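Chapter 4
Choosing a Practice Kit Before You Buy an Arm

February
By the author

I bought my first robot arm before I knew what I wanted it to do, and I paid for that mistake in floor space for years. So this chapter starts with a shopping trip, only the thing we're shopping for weighs nothing and fits on a laptop. It's a simulated bench. You get an arm, a table, some blocks, and a way to tell the arm where to go, and you can run it as many times as you like without hearing a gearbox complain.

Three packages come up in this chapter. Dromard is the one I use in class and the one I'll lean on most. Umik is cheaper and looser, and I have a soft spot for it (more on that in the section on gripping). Hevulness is the big one, with conveyor belts and whole work cells, and if you're running a packing line you may well end up there. For a first course it's too much. I spent an entire afternoon in Hevulness looking for the button that resets the table, and I've been doing this for a while!

You don't need to own any of them to read on. The exercises are written so that any simulator with a jointed arm and a handful of blocks will do. But I'm going to have opinions about the three I know, and you should feel free to disagree with them once you've had a go yourself.

Let me tell you how Dromard is put together, as that's where we'll spend most of our time. The kit ships with 26 bench tasks, and they come in order, from "move the arm to a point" up to stacking jobs that still make me sweat. Of those, 14 use nothing except colored cubes. I thought that was lazy when I first opened it. Then I tried to write my own tasks with mugs and spoons and a little watering can, and I spent all my time fussing with the shapes and none of it learning how the arm moved. Cubes are wonderful. They have flat sides, they stay put, and when one lands crooked you can see it right away.

The colors are there for your instructions. A task will say something like "take the yellow cube and set it on the big blue one," and your program has to work out which cube that means. Easy enough when the cubes are red and black. Dromard likes to pick colors that sit close together, so a teal block may end up on a cyan one, and now you have to decide how fussy your color test should be. I've watched perfectly good programs come apart over that.
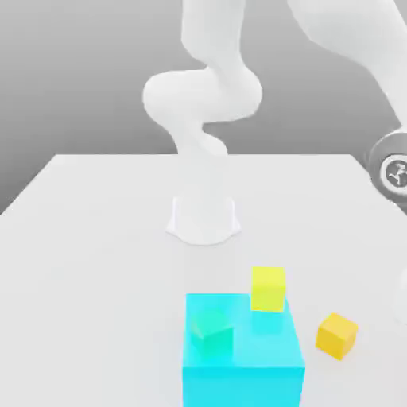 4.1 What to look at first

When you open a bench for the first time, leave the arm alone for a minute and look at the layout. Which blocks are already resting on something? Which are on the table? Two small cubes sitting on a large one and a third down beside it make a very different problem from three cubes in a row, even if the instruction you're handed is word for word the same. The heights are different, so the arm has to come in at different levels, and a block that's up on a platform has neighbors you can knock off.

Next, look at the sizes. Dromard lets you stretch a cube until it's a stage for the others, and students tend to forget that it's still a block like the rest. If your program hunts for "any cube" it'll find the platform too, and then it'll try to pick it up. Good luck with that.

4.2 What it costs you

I don't want to talk prices, which change faster than textbooks do. Time is the better measure. Dromard will do up to 3000 practice runs overnight on my old desktop, and that's plenty for everything in this book. Umik is slower for me, though its menus are friendlier and I'd happily hand it to a beginner. The review copy of Hevulness that I tried wanted a better machine than mine.

There's also an add-on called Pritchard that plugs into Dromard and keeps a log of every move. Get it if you can. I put off installing it for a whole term, and I'm still sore about the runs I can't go back and check. We'll set it up in the next section, so have your login handy and save your bench under a new name before you start.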